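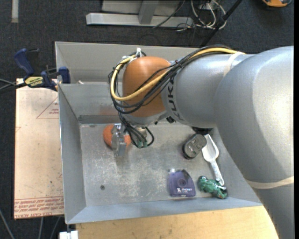 4.2 Running a Grasp Trial Block

The Allasmont protocol compares grasp planners on mixed household objects in a bin. One block consists of 20 attempts.

1. Confirm that the bin is clamped to the board.
2. Place the objects listed on the trial sheet on the bin floor.
3. Move the arm to the start pose and load the planner under test.
4. Start the block. Record each attempt as held, dropped or missed.

Note: An attempt counts as held only if the object stays in the gripper for 17 seconds.

CAUTION: Keep hands out of the bin while the arm is enabled.

Send completed sheets to Irén Oláh by Monday.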